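The Lorkley Weekend

Martti Pesonen had bought his ticket in a good mood, and he blamed the good mood. It cost more than his first guitar. The website promised three stages, hot showers and "a gathering of kindred ears", and he had handed over his card details anyway.

By the time he reached the gate in July the kindred ears were queuing down the lane with their wheelbarrows. A boy in a tabard told him the capacity was 3,000. Martti looked at the line and thought that whoever had come up with that figure had never tried to fit it through one gap in a hedge.

"Who are you here for?" asked the woman behind him.

"Uvasar."

"Oh, they've changed," she said, with great satisfaction. "It's all keyboards now."

He had seen Uvasar when they were four lads in a room above a carpet shop, playing to people who had mostly come to get out of the rain. He had been telling the story for so long that he no longer quite believed it himself. There had been a drummer with a broken thumb. There might have been a dog.

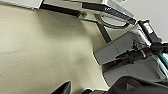

His wristband said 1,507. He pitched his tent next to a couple from Volell who had brought a rug, a standard lamp and strong opinions about the main stage. The sound was better on the left, they said. It always was. Martti asked how they knew, as the festival had only been going a year, and they went quiet and offered him a biscuit.

Lamrani came on first, forty minutes late, and apologised to the wrong town. She sang with her eyes shut. People around him said "wow" to each other in low voices and held up their phones, and he tried to work out whether he was moved or only hungry. He bought chips. The feeling went away, and he was a little sorry about it.

Uvasar started at dusk. It was all keyboards. The singer had grown a beard and spoke at length about the journey they had been on, which as far as Martti could tell had been to a studio and back. Then they played the old one, the carpet shop one, far too slowly.

He folded his arms. He knew what they were doing. You play the old one at dusk, you bring the lights down, and any fool will cry.

The woman from the queue had got in beside him somehow. "They've ruined it," she said, and wiped her face with her sleeve.

"Completely," said Martti.

They stayed where they were until the last chord had gone, and for a good while after that, waiting to see if there was any more.

Last updated: January 22, 2021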